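Kistitz Refurbished Tower, Black, with Tool-Free Drive Cage

Sold and serviced by Fonar, the repair shop and parts counter on Laltivus Street

Price: $300 as configured. Add $19 for a second hard drive, fitted and tested before it leaves us.

We have been putting older office desktops back on people's desks for 15 years now, and if there's one kind of machine we never get tired of, it's the plain black tower with room to get your hands inside. The Kistitz is our name for these. They come to us when offices trade up, we strip them down, blow them out, replace what is tired and put them back together for folks who want a solid computer for the spare room, the church office or a kid heading off to school (and for the tinkerers, bless them, who are going to have the side off before supper no matter what we say).
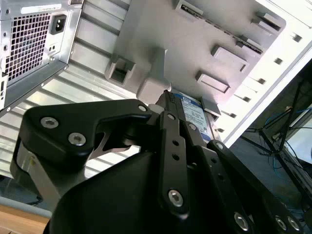

Storage is what customers ask us about most, so let's talk about that first. Every Kistitz leaves with one desktop hard drive, wiped and checked, and there is space to add another when the family photos start piling up. The drive goes in end first, under a light grey plastic latch, and into its slot. You should feel it seat. If it doesn't want to go, please don't lean on it! Slide it back out, look to see that the connector end is the one going in, and try again. We'd much rather you called us than cracked a latch, although we do keep spares of those behind the counter.

Getting in is easy enough. Shut down, unplug the power cord, lay the tower on its side on a table with good light, and take off the side panel. Touch bare metal on the chassis before you touch anything else. Once you're in there you'll find the layout friendly, with the processor, memory and drives all reachable from the one open side, and nothing buried so deep that you have to take out three other parts to get at it. Memory is the upgrade we recommend first to just about everybody, and we're happy to put it in for you while you wait.

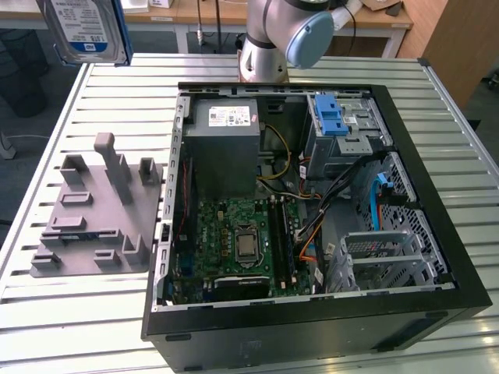

Kistitz tower on the bench, side panel off. Blue latch on the drive cage at upper right.

A word on cables, and I'll try to keep it short. Our bench lead, Rigoberto Huerta, is particular about them, and he has trained all of us to be the same way. Cables should have enough slack that nothing is pulling on a connector, and they should stay clear of any fan. When you add a drive, run the data cable first and the power second, and leave yourself a little loop. If you'd like the neater look, the Nurmi cable kit has soft ties and a pair of extra data cables in it, and it's what we use on our own builds. 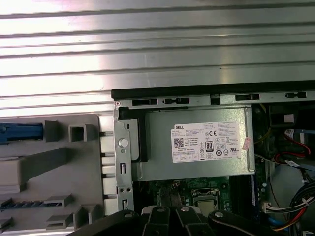 The power supply is tested under load on every unit, and any that sounds rough or runs out of range gets swapped. You may find the original maker's label still on yours. We leave those on purpose, so that whoever works on the machine later can read the ratings without guessing. If you are planning on a hungry graphics card, tell us which one before you buy it, and we'll let you know whether this tower is a good home for it. Sometimes we'll talk you into a different machine, and sometimes we'll talk you out of the card.

What you get
Kistitz tower, cleaned and tested
One hard drive, installed
Power cord
Printed card with the steps for opening the case and adding a drive
Six months of parts and labor from Fonar

Not included: monitor, keyboard, mouse, speakers. We usually have used ones on the shelf by the door, so ask.

Local pickup is free. Shipping is $50 because these are heavy and we double-box them, and we'd sooner spend the money on foam than on replacing a cracked case. Trade-ins are welcome in any condition, working or otherwise.

The drive offer runs through the end of December while the stock holds out.

Page updated 15 May 2019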